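Nadance Meetup – Talks – Notes – Archive
2 min read

Speaker notes, Zane Luik, August 4, 2021

Start with the fault, skip the intro. Mieczysław has already covered the company.

We ran the cabinet task in simulation, 30 runs overnight. In 25 of them the log said "grasp complete". When Liis went through the replays, the fingers had never closed on anything. The success check read the close command and never read the finger width.

Pause. Let people look at the log line.

The second fault was worse. After the false grasp the arm went on to the pull step and pushed into the cabinet. The force limit should have stopped it, but the limit was set to 2,000 newtons. That was a placeholder from Harnanik, our first test setup, and it got copied over with the rest of the config.

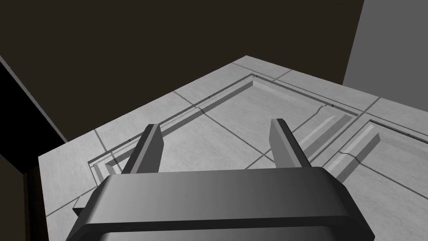
Would the real arm have done the same thing?
The controller has its own force limit and would have stopped the arm early. The false "grasp complete" would still have gone through – that part of the code is shared.

What we changed: the check now reads finger width 2 seconds after the close command. A missing force limit stops the run at startup. Alasdair reviews config copies by hand until September.

Don't go into the Kikik planner here, it had no part in this. If asked, send them to Eglė.

Then questions.

Shares 2 – Comments 0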